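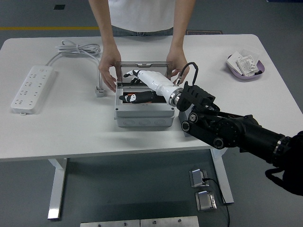
Innes Shearer wants the hinge side settled before anyone drills a mounting hole, and says the lid should open away from whoever is working on the terminals, even if that puts the knockouts on the near side. Fair enough. I had been planning it the other way round to keep the cable entries against the wall. Noting both so we stop going over it at the bench.

September 2024
Enclosure layout, Punau pump control

Box: light gray plastic, clear smoky lid, hinged, ribbed sides, row of round knockouts along the front face. Taking this one as the pattern for the set of 3. The lid tint is acceptable. A label inside can be found through it but I would not want to read a setting that way, so the settings sheet goes on the outside.

Lid: wants two hands at the corners to go up evenly. Pulled from one corner it twists a little and the hinge on the far side binds. No stay fitted. If it goes on a vertical surface with the hinge at the top, someone will be holding it up the whole time they work. Hinge to the side, then, or fit a stay. Wetico list one but I have not checked the screw spacing against our lid.

Component position: lying flat, lengthwise. Still prefer this to upright. Upright gives a shorter cable run but leaves less room for fingers between the body and the lid. Check clearance again with the glands in, as the locknuts take up space on the inside of the front wall.

Knockouts: remove from outside, small flat screwdriver at the rim, tap, then work the disc loose with pliers. On the Lanthorpe boxes last year two discs took a piece of the wall with them because they were hit in the center. Clean the edge with a knife before fitting the gland. Only open the ones on the drawing.

Cable: 300 mm tails left inside the box for now, trimmed after the terminals are agreed. Outside run is 1166 mm from gland to pump housing as measured along the bracket, no slack included. Innes makes it 1000 if we go behind the bracket. Have not tried that route – there is a sharp edge back there that would need a grommet.

Seal: gasket groove to be wiped before closing. Swarf from the knockouts ends up in it every time. Corner screws by hand, diagonal order, no driver.

Open items:
Hinge left or right. Depends which way the door swings at Punau. Asked Hájek for a sketch, nothing yet.
Stay, yes or no.
Gland size for the second cable. The drawing and the parts list disagree.
Drip test with the lid closed and all glands blanked, before any wiring goes in. If it cannot be done this month it moves to November with the other two boxes.

Drawing not reissued. Pencil changes are on the bench copy only.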